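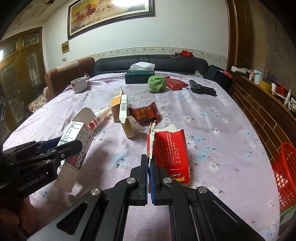 Gratmont bean moth

The Gratmont bean moth is a small brown moth whose larvae feed on the pods and seeds of field beans, broad beans and some vetches. It takes its name from the Gratmont valley, where growers first reported it as a pest. It is also called the pod borer or, in older farm papers, the bean worm.

Description

The adult is dull brown with a paler band across each forewing. Males are slightly smaller than females and have feathered antennae. The larva is cream coloured when it hatches and turns green as it feeds. Its head is dark brown. The pupa is found in the top layer of soil or in crop litter.

Life cycle

Adults emerge when the first bean flowers open. The female lays up to 60 eggs, singly or in pairs, on the underside of young leaves and on the calyx of the flower. After hatching, the larva bores into a pod near the stalk and stays inside it for most of its life. Development from egg to pupa takes 19 days in warm weather and longer in a cool spring.

There is one generation a year in the upper valley and two on the plain below. The second generation is the more damaging, as its larvae are in the pods when the crop is filling. Pupae of the last generation overwinter in the ground.

Damage

Larvae eat into the seeds and leave droppings in the pod, which lets moulds in. Infested pods often show a small round hole with a brown edge, but the hole can close over as the pod grows and be missed. Seed with feeding marks is usually downgraded to stock feed. In untreated late crops in the Gratmont valley, losses have reached 50 per cent of saleable seed.

Garden crops are attacked as well. Damaged beans picked green can be eaten if the affected part is cut away.
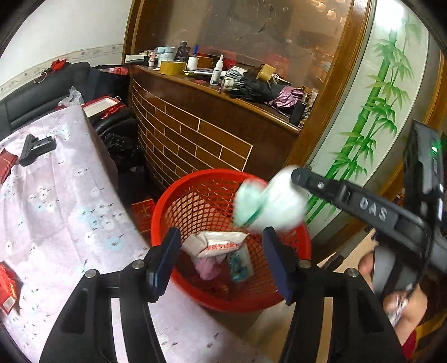

A round red plastic basket with open mesh sides.

Distribution

The moth is present throughout the Gratmont valley and in the hills to the north. It was recorded in the Rurarberg district some years later, most likely carried in with seed. A survey of Rurarberg farms found it on 2,006 hectares of field beans. It has not been found above the tree line or in the drier country to the east, where few beans are grown.

Control

Early sowing is the most common measure. A crop that has set its pods before the second flight usually escapes the worst of the damage. Growers also plough in stubble after harvest, and in September many remove self-sown beans from fencelines and ditches.

Stinelura, a scent lure hung in a sticky trap, is used to follow the flight of the males. It does not reduce numbers enough to protect a crop by itself, but the catch shows when spraying is worthwhile. Sprays work only on eggs and newly hatched larvae. Once inside the pod, the larva is out of reach.

The bean variety Moschos has thick pod walls and is attacked less than others. It yields poorly on heavy soil and is mostly grown on the plain.

Natural enemies include a small parasitic wasp that lays in the moth's eggs, as well as ground beetles, which eat the pupae.

See also

Bean weevil
Crop rotation
Pheromone trap

This page was last edited on Feb 5, 2019.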